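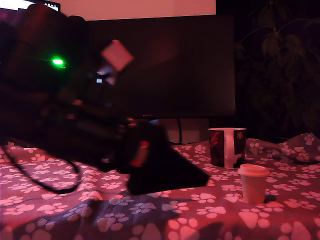 6. Setting up the tabletop perception profile

The default Marikar profile assumes a matte, single-color work surface under white light. Use the cloth profile when the surface is patterned or when the lighting has a strong color cast. A paw-print cloth under red light, with a mug and a small lidded cup standing on it, needs both the pattern filter and the color correction described in this section. Complete the hand-eye calibration in Section 5 first.

6.1 Loading the profile

1. Stop any running plan in Vambridge.
2. Open Perception > Profiles and select "cloth_lowlight".
3. Set Exposure Lock to On.
4. Set Gain to 14. Higher values add noise in the dark parts of the image.

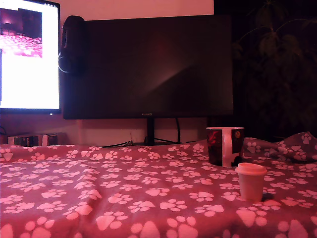 5. Select Capture Background. Keep the arm still until the status line reads READY.
6. Save the profile under a new name. The supplied profiles are overwritten at each update.

Note: The background capture is discarded if Exposure Lock is turned off. Repeat step 5 after any change in lighting.

6.2 Estimating the surface height 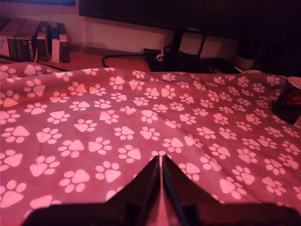
The planner fits one plane to the work surface and treats anything above it as an obstacle. Cloth breaks this assumption. Where the fabric rises into a peak just ahead of the fingertips, a plane fit places the surface too low, and the approach path can end inside the fold. Switch to the height grid as follows.

1. Under Planning > Surface, change Model from Plane to Grid.
2. Set Cell Size to 8 mm.
3. Set Approach Clearance to 19 mm.
4. Run Surface Scan and check the overlay for empty cells.
5. If cells are empty, move the arm to a second viewpoint and select Merge Scan.

CAUTION: Do not set Approach Clearance to zero with the Grid model. The force limit does not stop the fingers from dragging soft material.

6.3 Checking the finger mask

The finger mask removes the gripper from the wrist view before segmentation. If it is too small, the fingertips are reported as objects. 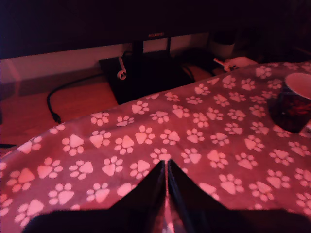
Figure 6-4. Wrist view with both fingers entering from the bottom edge.

1. Open the wrist view and turn on Show Mask.
2. Confirm that both fingers are covered down to the tips.
3. If an edge shows, raise Mask Margin one step at a time.
4. Select Test Segmentation. Error 41 means the mask and the current finger opening do not match; reload the gripper model and repeat from step 1.

Section maintained by Piyumi Majumder, Fostirell.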